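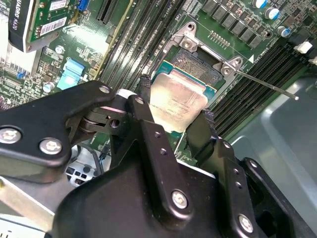 Section 4 covers removing and refitting the processor in the Grollar 2403 rack server. Read it through once before starting, as the heatsink has to be released in a set order and the thermal paste cannot be reused. Lower the processor into the open socket with its silver heat spreader facing up, and bring it level before it touches the contacts; a processor held at a slight tilt, even just above the socket, can catch a contact with its corner. The engraving on the heat spreader is faint on some parts, so read it under a bench lamp and copy it to the service record while the processor is still out.

## 4.1 Before you start

You will need:

- the torque driver supplied with the Granström service kit
- lint-free wipes and isopropyl alcohol
- a fresh syringe of thermal paste
- an anti-static wrist strap, clipped to bare metal on the chassis

Allow 29 minutes for a single-processor unit, not counting the restart.

**CAUTION:** Shut the server down from the console and unplug both power cords. The standby rail stays live while either cord is connected, even with the front panel dark.

## 4.2 Removing the heatsink

1. Slide the chassis out to the second rail stop and take off the top cover.
2. Lift out the air shroud. Note which way the tab faces.
3. Loosen the four heatsink screws in reverse of the order stamped beside them, half a turn each on the first pass.
4. Once all four are free, twist the heatsink a few degrees each way to break the paste bond, then lift straight up.
5. Set the heatsink down on its side. Paste on the bench gets onto everything else.

If the heatsink will not move, refit the screws finger-tight, run the server for a few minutes to warm the paste, then shut it down, unplug it again and repeat from step 3. Do not pry against the board.

## 4.3 Removing the processor

1. Push the load lever down and outward until it clears its hook, then let it rise slowly.
2. Open the load plate fully.
3. Hold the processor by two opposite edges and lift it vertically.
4. Place it in an anti-static tray, heat spreader up.
5. If the socket is to stand open for more than a minute or two, fit the plastic socket cover.

**CAUTION:** Never wipe or blow into the socket. Moisture from breath is enough to leave residue. If a contact looks bent, stop and return the board to the Ildale depot.

## 4.4 Fitting the replacement

1. Match the triangle on the processor to the triangle on the socket.
2. Lower the processor and release it. It should sit flat under its own weight — no pressing, no sliding.
3. Close the load plate and hook the lever. Some resistance is normal.
4. Clean the heat spreader and the heatsink base, then apply fresh paste.
5. Refit the heatsink, tightening in the stamped order. Refit the shroud and cover.

## 4.5 Checking the result

Reconnect both cords and start the server. Memory training runs again after a processor change and the screen may stay blank for up to 112 seconds. Fault code 16 on the front panel means the processor was not detected; power down, unplug and repeat 4.2 to 4.4.

Units under the Stolstead service plan also need the new serial number sent to Tyra Bakke in parts records. Use the grey form inside the back cover of this manual.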